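Search this site Search Advanced search

Filed under: Student Projects > Design and Making > Year 2 reports

THE LONG AND THE SHORT OF IT: sorting, storing and reusing rods and poles in a shared workshop

Folcombe Making Course, second-year project report
Handed in 2/17/26

1. Why we picked this

Every workshop has a corner where the long thin things end up. Ours was behind the door, and it held broom handles, tent poles, dowels, curtain rails, bits of aluminium tube and a good many rods that had clearly belonged to something once. They leaned on each other, and if you pulled one out the rest came down with a noise you could hear in the office. We loved that corner and also hated it, and when the project list came round we asked straight away if we could take it on.

Our question was a simple one. Can a shared workshop keep its rods and poles so that a person who needs one can find it, take it and put it back without help? We had one term, the use of a wall and a budget of £330, and we were very pleased with all three!

2. What we had to work with

We began by laying the whole lot out on the floor and measuring it piece by piece. This took far longer than we had planned, mostly because it was so interesting. You start off writing down lengths and end up guessing what things used to be (a fishing rod section? a flag pole? part of a blind?). The longest single piece was 1,267 mm once we had set aside two curtain rails that were too bent to be worth keeping.

For each piece we wrote down the length, the thickness at the middle, the material if we could be sure of it, the colour, and anything at the ends, such as a thread, a cap, a hole or a band of paint. We put a question mark in the material column whenever we weren't certain. There are plenty of question marks, and our tutor said she would sooner see those than confident nonsense.

Ends matter more than we expected. Two black rods can look just the same in the middle and be completely different where they finish, and the end is usually what decides the job it can do. We changed our record sheet on the second session to give the ends a column each.

The smooth black rod with yellow at both ends became our favourite test piece. It's matte, with only a slight sheen, and there's a faint seam partway along. On a light floor it stands out beautifully. In the old corner, in the dark behind the door, all you could ever find of it was the yellow.

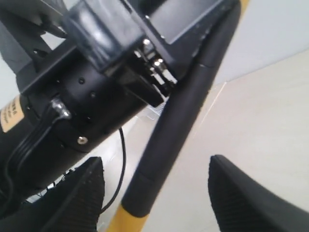
3. Finding a marking system

That rod gave us our best idea. If yellow ends made one piece easy to spot, then coloured ends could do the same for everything else, and we wouldn't need a label anyone had to bend down and read.

We tried three ways of marking:

Paper tags on string. Cheap and quick, and you can write a lot on them. They caught on everything. Within a fortnight several had come off and we were finding them in the sweepings.

Paint pens. These looked wonderful on the day — we got rather carried away — but on the shiny metal pieces the paint scratched off as soon as they rubbed together.

Coloured tape, one band at each end. This won easily. It goes on in seconds, it can be peeled off if a piece is cut down, and you can see it from across the room.

We settled on colour for length. Red is anything under our shortest shelf, blue is the middle group, green is the long group. We left yellow out of the code altogether, so that rods which already had yellow on them wouldn't confuse people. Our first draft did use yellow, and the very first person to try it put the black rod in the wrong place and was quite sure she was right. Fair enough, too.

4. The rack

We drew four designs and built two of them in cardboard. The first stored everything upright, like umbrellas in a stand. It took up hardly any floor, but short pieces sank out of sight and the tall ones leaned outwards.

The second laid everything flat on pairs of brackets up the wall. We much preferred this one. You can see the full length of each piece, the taped ends all line up on the left, and nothing falls on you. The brackets are plain softwood with a shallow lip at the front, set 30 cm apart going up, and we sanded the lips round after the first splinter.

Narrow rods kept rolling forward and sitting against the lip in a bunch. A strip of old carpet glued along each bracket cured it completely, and cost nothing. It may be the part of the project we're proudest of.

5. Trying it out

We asked people from other courses to come in and find a piece from a written request, first using the old corner and then using the rack. We stayed out of the way and took notes.

People were much happier with the rack. In the old corner most of them gave up looking for the right piece and took one that was near enough. At the rack they went to the colour first, ran a finger along the ends and picked. Putting things back was weaker. Pieces went to the right colour group but often onto the wrong bracket, so we added a strip of matching tape to the wall beside each pair.

6. What we would change

We'd make the lips slightly taller. We'd put the offcuts in a proper box with a lid, as they are still in a bucket. And we'd start measuring earlier, with a longer tape.

The rack is staying up until June, when the room gets painted. The record sheets are in the blue folder on the hook next to it, with a pencil — please fill in a line if you cut anything down.

Tags: storage, workshop, reuse, wood, second year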